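Huka Trail 4 waterproof walking shoe – long-term review

Price paid: £118 from Mengate, including laces I have since replaced. Size tested: UK 9, standard width. Weight as measured on kitchen scales: 618 g for the pair, insoles fitted. The box says less, but does not say which size was weighed.

I wanted a low-cut shoe for a daily route that is nearly all tarmac, with grass either side and one short stretch of gravel. Boots are too warm for this and ordinary trainers let in water at the toe. The Huka sits between the two. It has a bonded membrane, a synthetic upper with a welded toe cap, and a rubber outsole with 4 mm lugs. The distance covered so far is some 700 km, logged from the same phone app throughout.

Fit

Length is true to size. The heel cup is firm and did not rub, though the collar is cut high under the ankle bone and took a fortnight to soften. Width at the ball of the foot is generous. Shabnam Marwat, who walks the same route and has narrow feet, tried the women's version and sent it back after one weekend as she could not lace out the slack. She now uses the Jafri equivalent, which is narrower and has a stiffer forefoot.

The supplied laces are round and slippery. They came undone twice on most walks until I changed them for flat ones.

Grip

My main complaint about the previous pair (Nurnano, two winters) was poor hold on smooth wet surfaces. The compound was hard and the lugs were widely spaced, so very little rubber touched the ground on anything flat. The Huka has a continuous central strip with closely spaced siping, and the difference on tarmac is clear.

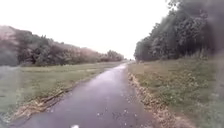
Wet asphalt with a grass verge on the left.

Walking at a normal pace on wet asphalt I have had no slips at all. On painted lines and metal covers there is some movement at push-off, less than with the Nurnano. Wet paving slabs with algae on them remain a problem and I would not trust any shoe in this price range there. On short grass the lugs are adequate going straight up or down a slope and poor across it. In mud they fill within a few paces and stay filled until knocked out.

Leaves are a separate case. A thin scatter makes no measurable difference, as the sole still reaches the surface between them. A packed layer behaves like a loose mat and the tread pattern has nothing to bite on. 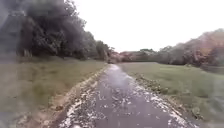 Braking on a descent is the weakest area. The heel has a bevel of the kind used on running shoes, and this reduces the contact patch just when it is needed. Shortening the stride deals with it. A squarer heel would deal with it better.

Waterproofing

Rain and wet grass did not get through for the first 200 km. After that the surface treatment on the upper had worn off at the flex line and the outer fabric began to hold water. The membrane underneath is still sound – I filled each shoe to just below the tongue gusset, left it on newspaper for an hour and found the paper dry – but a soaked upper is heavy and cold. Respraying restored the beading for a few weeks at a time.

Drying is slow. With insoles out and newspaper in, a pair wet through from the top took until the following evening in an unheated porch.

Wear

The lugs at the outer heel are down by half. The forefoot has lost much less. There is no separation at the toe cap, but on the left shoe a short length of stitching has gone at the lower eyelet. Wayne Entwistle at the Mengate counter looked at it and offered a repair, though not a replacement. I accepted, and it has held since June.

Summary of scores, out of ten

Grip, wet tarmac: 8
Grip, mud and slopes: 4
Waterproofing, new: 9
Waterproofing, unsprayed after 200 km: 6
Comfort: 7
Laces: 2

I would buy them again for paths and pavements at the same price. For hill use, look at something with deeper lugs and a square heel.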